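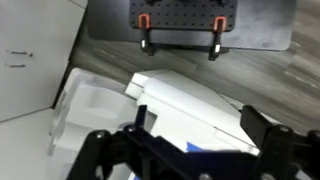
What should go on a label in a shared workroom?
Four things: what the item is, who is responsible for it, the date it was labelled, and the date it can be thrown out. Anything else is optional and usually belongs in a register.

How to label a shared workroom
Posted by Vangelis Lazaridis, 12/12/2020

This guide covers a room used by more than one group, with shelves, a bench, a cupboard and office equipment. It was written after we relabelled the workroom at Perkano in November, and the steps are in the order we would do them again. Allow two afternoons.

What you need
Plain white paper or adhesive label sheets
A printer or copier
A fine permanent marker
Clear tape, 48 mm wide
A spreadsheet or bound notebook for the register
Isopropyl wipes for cleaning plastic before you stick anything to it

Step 1. Draw the room
Sketch the room on one sheet of paper and give each storage area a letter. Start at the door and go clockwise. A bench with shelves over it gets one letter for the bench and another for the shelves. Don't letter the floor. If you give the floor a letter, people will store things on it.

Number the shelves within each area from the bottom up, so that adding a shelf at the top doesn't change the numbers below it. A location then reads C2 or F4. Our room went up to area J, with I left out as it looks like a 1.

Step 2. Start the register
Make one row for every label you intend to print. The columns we use are label number, location, contents, contact, date labelled and discard date. Label numbers run in sequence and are never reused, even when the item is gone. We finished with 208 rows.

Put a person's name in the contact column, and a phone extension. Group names go stale quickly. We found boxes marked "Zavitz project" and had to ask three people before anyone could tell us what was in them.

Step 3. Set up the template
Use a table with fixed cell sizes. For shelf edges, nine labels to a sheet works well. Use a plain sans serif font, with the location at 36 point and the contents at 18 point. Leave a blank line at the bottom for handwriting.

Keep colour out of the template unless everyone prints on the same machine. If you want colour coding, run a strip of coloured tape beside the label.

Step 4. Print a test sheet
Print one page on ordinary paper first, then hold it against a label sheet up to a window to check that the cells line up. Set page scaling to 100% or "actual size". The "fit to page" setting is the usual cause of text creeping off the bottom row.

Feed label sheets one at a time through the bypass tray if your machine has one, and check the manual for which side goes up. Don't send a partly used sheet through again. Exposed backing can lift inside the machine.

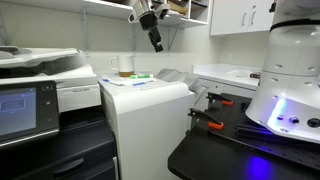

Copier and printer cabinet, with paper on the cabinet top.

Step 5. Label the fixed things first
Do the shelves, drawers and cupboard doors before any boxes. Put shelf labels at the left end of each shelf edge. Wipe the surface, let it dry, press the label down from the middle outward and cover it with clear tape if it will be handled.

Step 6. Label containers
Label the body of a container and leave the lid plain. Lids get swapped. For boxes, put the label on a short side, which is the side that faces out on most shelving.

Round and narrow containers need a different approach. A label that wraps fully around will hide the level of the contents, so cut it narrow and run it lengthwise. For anything too thin for that, label the rack or bag and write only the label number on the item in marker.
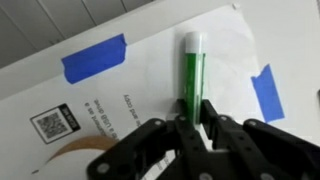
Green liquid in a capped tube.

Hazardous materials have their own labelling rules, and those come ahead of anything on this page. Ask your safety contact before you cover or replace a supplier's label.

Step 7. Check it every six months
Print the register, walk the room in letter order and tick off each row. Items past their discard date go on a holding shelf for two weeks with a note to the contact. Our holding shelf is B1, next to the door.

If a label is missing, issue a new number and close the old row. Blank registers and the nine-up template are in the Jirkberg folder on the shared drive.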